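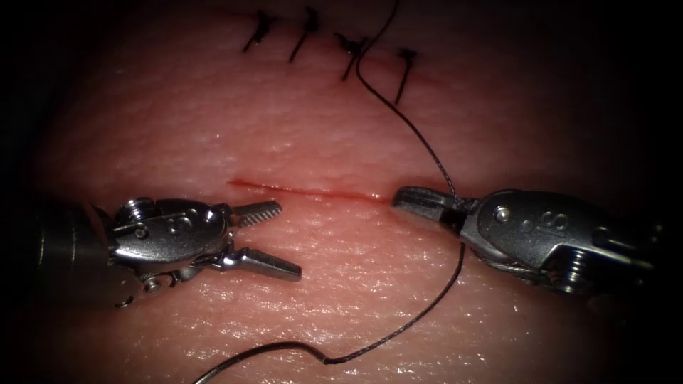
5. Preparing and using the practice pad

The Skeslow pad is a reusable surface for practising simple interrupted sutures. It can be cut, stitched, cleared and stitched again many times before it has to be replaced, provided the cuts are kept shallow and the rows are kept apart. Work from the top of the pad downwards. A finished row, such as the black stitches near the top of the pad, is left in place while the next cut is opened below it, so that the learner can compare the new work with the old. The red line across the middle is the next cut, ready for its first stitch. Read this section through once before opening the needle packet.

5.1 What you need

Skeslow pad and the tray it came in
Backing sheet
Curved needles with black thread, one packet per learner
Blade handle and blades
Red marking fluid and the fine applicator
Scissors or a thread cutter
Two instruments, one for each side of the pad
Soft cloth, washing-up liquid and lukewarm water
Sharps container
The record card from the lid of the box

The thread, blades and marking fluid are used up and can be reordered from Mutach. The tray and backing sheet should last as long as the pad. If the backing sheet is lost, do not put the pad straight on a table top; use a folded cloth until a new one arrives.

5.2 Unpacking and settling the pad

1. Take the pad out of its sleeve by the short ends. Do not pull it by one corner.
2. Lay it on the backing sheet, textured side up. The smooth side has the batch number moulded into it and always goes underneath.
3. Leave it flat for 8 hours if it has been stored rolled or posted in cold weather. A pad that is used while it is still curled will pull the cut open as it relaxes.
4. Wipe the surface with a damp cloth and let it dry.
5. Write the date of first use on the record card.

Note: a new pad has a slight smell of talc. It goes after the first wash.

Note: the fine pits and creases in the surface are part of the mould. They are there on every pad and should not be reported as damage.

5.3 Placing the pad and the light

Set the pad with its long side facing the learner. The cut should run from left to right, so that the two instruments come in from either side and meet over it. If the pad is turned the other way the learner ends up reaching over finished stitches, and they get snagged.

Press the backing sheet down at all four corners. Push the pad gently with a fingertip; it should not slide. If it does, the sheet is dusty. Wash the sheet, dry it and try again.

Use a single light aimed at the middle of the pad. It is normal for the edges to be much darker than the centre. If the centre is so bright that the cut looks white, move the light back or tilt it a little. On a freshly wiped pad the shine is stronger, and the light may need moving again.

Caution: do not rest a hot lamp on the tray or closer than a hand's width to the pad. The surface softens and will take the print of anything laid on it.

5.4 Making the cut

The cut is made by the instructor or by whoever is supervising. Learners on the first level do not handle the blade.

1. Choose the place for the cut. Leave a clear strip between it and the last finished row, wide enough to lay two fingers across.
2. Fit a new blade to the handle.
3. Hold the pad steady at the top edge with your free hand, well clear of the line.
4. Draw the blade across in one straight stroke from left to right. Press lightly. The blade should open the top layer and go no further.
5. Put the blade handle back in its holder before doing anything else.
6. Bend the pad very slightly to check the depth. You should see the paler layer underneath but no mesh.
7. Lay the pad flat again.

Caution: if you can see the mesh, the cut is too deep. It can still be stitched, but mark it on the record card and do not cut there a second time.

A slightly uneven line does no harm. Do not go over a cut twice to tidy it, as the second stroke nearly always wanders and leaves a loose sliver that catches the needle.

5.5 Marking the line

The red fluid makes the cut easier to find under the light. It also shows afterwards whether the two edges have been brought together, as a well-closed cut hides most of the colour.

1. Shake the bottle.
2. Dip the applicator and touch it against the neck of the bottle to take off the drop.
3. Start at the left end and run the tip along the cut without stopping.
4. Wait 5 minutes.
5. Dab with a dry cloth. Do not rub.

The colour is usually stronger at the end where you started and weaker where the applicator ran dry. Leave it like that. Adding a second coat floods the pits on either side and the stain will be there for the life of the pad.

Note: the fluid marks clothing and light-coloured worktops. It comes off skin with soap.

5.6 Placing the stitches

Both instruments should be checked before the needle is picked up. Open and close each one over the pad with nothing in the jaws. They should open fully and shut without catching. Look along the teeth for scraps of old thread and remove any with a dry brush.

1. Open the packet and take hold of the needle a little behind the middle of its curve. Do not hold it at the point or where the thread joins.
2. Bring the needle to the far side of the cut, with the point at right angles to the surface.
3. Turn the needle through the pad, following its curve. Pushing it straight will bend it.
4. Let the point come up inside the cut. Take hold of it with the other instrument, a short way back from the tip, and release the first.
5. Draw it clear, then take the second bite from inside the cut to the near side.
6. Pull the thread through until a short tail is left.
7. Tie the knot and lay it to one side of the cut. Keep to the same side for the whole row.
8. Trim both ends, leaving enough to be picked up later when the stitches are taken out. 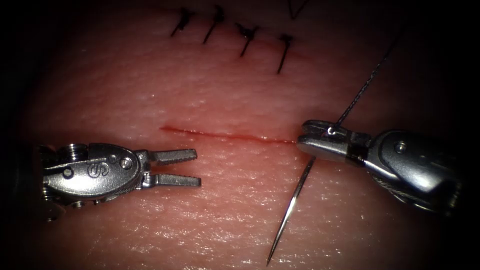
Between stitches, keep the needle in the jaws or put it down in the tray. Do not leave it lying on the pad or hanging by its thread. If the needle has to change hands, both instruments should have hold of it for a moment before one lets go.

Space the stitches evenly along the cut. Beginners tend to crowd the first end and then leave a wide gap at the other. If this keeps happening, make a small dot with a pencil for each stitch before starting. Pencil washes off.

The edges should just touch. If the pad puckers between stitches, they are too tight. If red still shows clearly along the line, they are too loose. A stitch that leans is acceptable at first level so long as the knot is off the cut and the edges meet.

Caution: do not tug a stuck needle. Let the thread go slack, turn the needle back the way it came and start the bite again. Tugging tears the top layer, and a tear cannot be mended.

5.7 Leaving or removing a finished row

Leave at least one finished row in place during a course. It gives the instructor something to refer to, and learners can see how long the trimmed ends should be.

To remove a row:

1. Lift the knot with closed jaws.
2. Cut one side of the loop, close to the surface.
3. Pull the stitch out by the knot, across the cut.
4. Drop the pieces into the tray. Short ends are easily lost against the backing sheet, so wipe the sheet afterwards.

The old line will stay faintly visible. Do not cut along it again.

5.8 Cleaning and storing

1. Put all needles and used blades in the sharps container. Check the number against the packets that were opened.
2. Wash the pad in lukewarm water with a drop of washing-up liquid.
3. Rinse, shake off the water and stand it on edge until dry.
4. Dust lightly with talc if it feels sticky.
5. Return it to the tray, textured side up, and close the lid. Nothing should be stacked on top of it.

Do not use alcohol wipes, bleach or the dishwasher. Keep the pad away from printed paper and coloured plastic bags. Ink passes into the surface and cannot be removed.

5.9 When to replace the pad

The pad is made for up to 148 stitches. Replace it sooner if the needle goes through with no resistance, if stitches pull out under light tension, or if more than 2 cuts on the same pad have reached the mesh. A worn pad may be kept for knot tying, where the surface matters less. Write KNOTS ONLY on the smooth side with a permanent marker.

5.10 Common problems

Needle bends or turns in the jaws: it is being held too near the thread end, or the jaws are not fully closed. Take a new hold. Throw away any needle that has been bent.

Thread frays: old thread, or it is being gripped by the teeth again and again at the same spot. Hold it nearer the end.

Cut will not close: the pad is curled, or the bites are too close to the edge. Settle the pad as in 5.2 and take wider bites.

Pad slides during tying: wash the backing sheet.

Knot slips: the throws have been laid in the same direction. Undo and tie again, changing direction each time.

Text of this section revised by Romana Machala and checked by Raimo Valtonen, June 18, 2021. Corrections should be sent to Natália Čierny at Kernbridge, quoting the section number and the batch number of the pad.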